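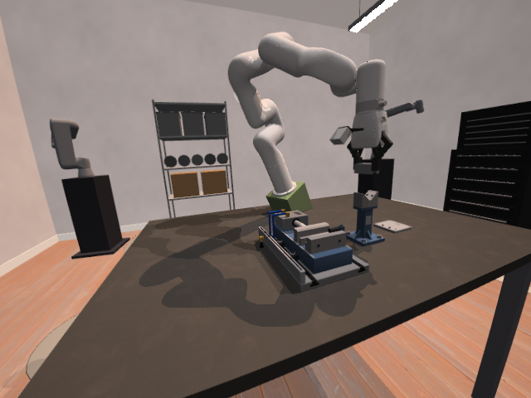
Ando à procura de uma pessoa para comprar robôs comigo. Bem, comprar robôs é a parte que fica bem dita ao jantar! Na prática é comprar robôs, garras, mangueiras, parafusos, uma morsa que custou mais do que o meu primeiro carro, e depois explicar à direção porque é que o transporte não estava no orçamento. Se leste isto e sentiste um bocadinho de entusiasmo em vez de sono, continua, por favor.

Trabalho na Osora, que monta células de robótica para oficinas pequenas e médias, quase sempre gente que faz peças em séries curtas e que nunca teve um braço robótico em casa. O lugar que estou a abrir é de **técnico ou técnica de planeamento e compras de equipamento**. A tempo inteiro, contrato sem termo depois do período experimental, entrada em agosto se der (se tiveres aviso prévio a cumprir, falamos, ninguém aqui vai perder uma boa pessoa por umas semanas).

## O que vais fazer, sem verniz

A minha equipa desenha cada célula no computador antes de encomendarmos seja o que for. Pomos a mesa, o braço, a garra, a morsa, os suportes, as estantes à volta, e só quando a coisa faz sentido em simulação é que se abre a folha de custos. É aí que entras tu. Vais pegar nesse desenho e transformá-lo numa lista de compras que aguente perguntas difíceis: quanto custa, quem vende, quanto demora, o que acontece se atrasar.

E é uma lista comprida! Quem vem de fora costuma pensar que o dinheiro vai todo para o braço. O braço é uma linha. Depois há a base onde ele assenta, a garra, o sensor do pulso, as ligações de ar, as mesas (uma mesa que não abana é cara, habitua-te), os suportes feitos à medida, as proteções, a formação de quem vai usar aquilo, as peças de reserva. No projeto em que estamos agora, o Olleo, a lista vai em 201 linhas e ainda me faltam as calhas para os cabos.

O Olleo, já agora, vai ser o teu batismo. É uma célula de montagem para um cliente que quer trocar de peça várias vezes ao dia, o que quer dizer que a fixação tem de ser versátil e que eu passo a vida a discutir morsas. Há um segundo braço, mais pequeno, que umas semanas está no orçamento e outras não está. Gostava muito que chegasses a tempo de ter uma opinião sobre isso, porque a minha muda consoante o dia.

No dia a dia, conta com isto:

- pedir e comparar propostas, e ler mesmo o que vem nas letras pequenas (a garantia da garra cobre os dedos? quase nunca)
- manter a folha de custos de cada célula viva, com o previsto, o encomendado e o pago em colunas separadas
- sentar-te com quem faz a simulação e perguntar se aquele suporte tem de ser maquinado ou se há um de catálogo que serve
- seguir prazos de entrega e avisar cedo quando um deles escorrega
- preparar o pedido de investimento para o cliente, em português que uma pessoa normal entenda
- receber o material, conferir, e reclamar quando for preciso reclamar

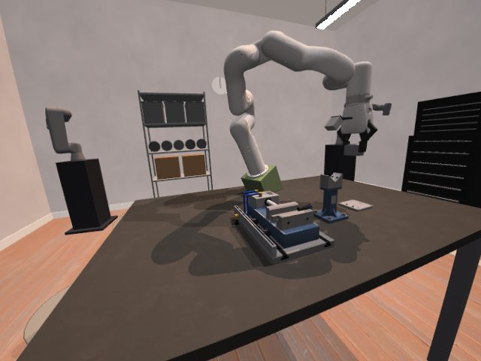

Uma coisa que me tira o sono e que gostava de dividir com alguém: o espaço. Às vezes compramos tudo certo e depois o armário de controlo fica atrás da mesa, num sítio onde não se consegue abrir a porta até ao fim. Por isso peço que quem faz compras aqui saiba olhar para uma planta e dizer "isto não passa". Não precisas de desenhar. Precisas de desconfiar. A altura da bancada, o alcance do braço, o corredor para a manutenção, a tomada que fica do lado errado, tudo isso acaba em euros mais cedo ou mais tarde, e sai sempre mais barato mexer no modelo do que na oficina do cliente.

Também tratamos de equipamento alugado. A Alleo aluga-nos algum material de ensaio quando um cliente ainda está indeciso, e as contas entre alugar e comprar são das minhas preferidas (sim, tenho contas preferidas). Vais fazer muitas. Há clientes para quem a resposta certa é alugar durante uns meses e só depois assinar a compra, e há outros que já alugaram tanto tempo que mais valia terem ficado com a máquina.

## Quem é que eu imagino deste lado

Alguém que já comprou equipamento industrial, de que tipo for. Máquinas-ferramenta, linhas de embalagem, equipamento de laboratório, serve. Dois anos disto chegam-me perfeitamente. Se tens três ou mais, ótimo, mas não vou escolher pelo número.

Robótica aprende-se cá. Eu própria vim da compra de fornos de padaria e a primeira vez que ouvi falar em carga útil achei que era assunto de camiões. O que me custa mais a ensinar é o hábito de perguntar. Preciso de uma pessoa que, quando recebe uma proposta com "acessórios incluídos", pegue no telefone e pergunte quais.

Ajuda também:

- folha de cálculo a sério, com fórmulas que outra pessoa consiga seguir
- inglês para trocar mensagens com fornecedores (o sotaque é-me indiferente)
- à-vontade para entrar numa oficina e falar com quem lá trabalha
- carta de condução, que as visitas a clientes não se fazem de autocarro, infelizmente

Curso superior é bem-vindo e dispensável. Se a tua formação é curso profissional mais anos de armazém, manda o currículo na mesma, a sério, manda.

## O que damos em troca

O salário é conversado logo na primeira chamada, antes de gastares uma tarde connosco. Há subsídio de refeição, seguro de saúde e teletrabalho 2 vezes por semana, a combinar com as entregas (quando chega um camião alguém tem de estar à porta, e esse alguém às vezes és tu, às vezes sou eu). Pagamos formação em robótica colaborativa e em segurança de máquinas logo no arranque.

A equipa é pequena e fala alto. Almoçamos juntos muitas vezes. Há uma discussão antiga sobre se as garras de reserva se contam como consumível ou como ativo e vais ser obrigado ou obrigada a tomar partido, aviso já.

O que não damos: um orçamento folgado. Os nossos clientes fazem contas ao cêntimo e nós também. Cerca de 70 por cento do que compramos passa por negociação, e há meses em que ela é cansativa. Prefiro dizer isto agora a ver-te descobrir em novembro, com o fecho de contas à perna.

## Como é o processo

Mandas currículo e umas linhas sobre uma compra que te correu mal. Pode ser no trabalho ou em casa, pode ser a máquina de lavar que não passava na porta da cozinha. Quero perceber como pensaste, o que te escapou e o que mudaste a seguir. Cartas de motivação formais dispenso, leio-as na diagonal e fico com remorsos.

Depois há uma chamada curta comigo, de manhã ou ao fim da tarde, como te der mais jeito. Se correr bem aos dois lados, convido-te a vir cá. Nessa visita mostramos-te uma célula em modelo, damos-te uma lista de material incompleta e pedimos que nos digas o que falta e o que perguntarias aos fornecedores. Fazes isso acompanhado, com café, e podes consultar o que quiseres. Pagamos a deslocação.

Respondo a toda a gente, mesmo quando a resposta é não. Já estive do outro lado e o silêncio é horrível.

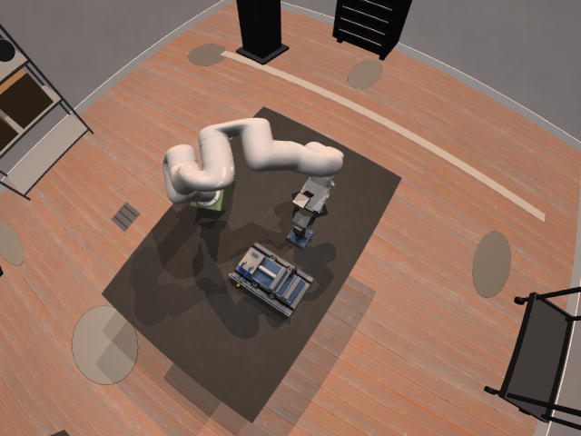 **Zulmira D'Souza**

Planeamento e Compras, Osora

Mais umas coisas que me costumam perguntar e que deixo já respondidas.

**Posso candidatar-me a tempo parcial?** Para este lugar, não. As entregas e as visitas não encaixam bem em meio dia. Mas diz-me na mesma que tens interesse, porque quando o Olleo acabar devo precisar de alguém só para a gestão das peças de reserva.

**Vou programar robôs?** Só se quiseres mexer por curiosidade, e há quem te ensine. A tua responsabilidade é o dinheiro, os prazos e que a peça certa chegue ao sítio certo.

**Tenho de vir viver para perto?** Convém estares a uma distância que não te estrague a vida nos dias presenciais. Se precisares de mudar de casa, ajudamos com a despesa da mudança e dá para combinar a data de entrada com alguma folga.

**E se vier de um fornecedor vosso?** Pode ser, e até dá jeito ter cá alguém que saiba como se montam as propostas do outro lado. Só peço que o digas logo, para tratarmos de quem acompanha essa conta nos primeiros tempos.

As candidaturas seguem pelo formulário na página de emprego da Osora, com a palavra "compras" no assunto. Fico com o processo aberto até encontrar a pessoa, e vou lendo à medida que chegam.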